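Catalog > Cookware > Sauté and Sauce Pans > Horkodex Sauté Pan with Lid

Horkodex Sauté Pan with Lid
Manufactured by Aebischer. Supplied to teaching kitchens, restaurants and households by Vuvgate.

The Horkodex is a straight-sided pan intended for pan sauces, reductions and shallow braises. It is supplied assembled, with a fitted lid and a printed care sheet.
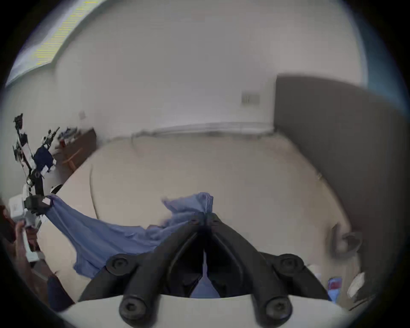
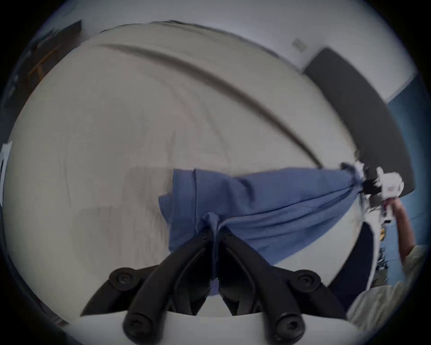
The base is a bonded disc of aluminum between two layers of stainless steel. The disc extends to the full width of the pan, so that the outer edge of a sauce reduces at the same pace as the center. The walls are a single layer of steel and respond quickly when the burner is turned down. Cooks accustomed to heavy clad pans should expect the Horkodex to lose heat sooner once it leaves the stove.

The pan may be used on gas, electric coil, glass-top and induction ranges. It is safe in the oven with the lid in place. The interior is uncoated, and metal spoons and whisks may be used without restriction. Vinegar, wine and tomato may be cooked in the pan, but should not be stored in it overnight.

Before first use, wash the pan and lid in warm soapy water, rinse, and dry. For searing, heat the empty pan over a medium flame, add the fat, and wait until it moves freely across the surface. Salt should be added to water only after it has come to a boil. Undissolved salt may mark the steel. Such marks do not affect performance and are not covered by the warranty.

Stuck residue may be loosened by simmering a small amount of water in the pan. Chlorine bleach, oven cleaner and steel wool must not be used. The dishwasher is permitted for the pan and the lid. The lid knob should be checked from time to time and tightened by hand.

The Horkodex replaces the Brevov sauté pan, which was withdrawn from the catalog in February. Brevov lids do not fit the new pan. Replacement knobs for the Brevov remain available while stock lasts and may be ordered through the parts desk.

Warranty: 7 years on the body and base, 2 years on the lid and knob. Proof of purchase is required.

Catalog number: 1981
Orders placed by schools and other institutions are handled by Celeste Cáceres, Institutional Accounts. Warranty claims and requests for parts should be addressed to Lowri Nicholas, Customer Service.

Terms on this page apply to orders received on or after Mon 11 March.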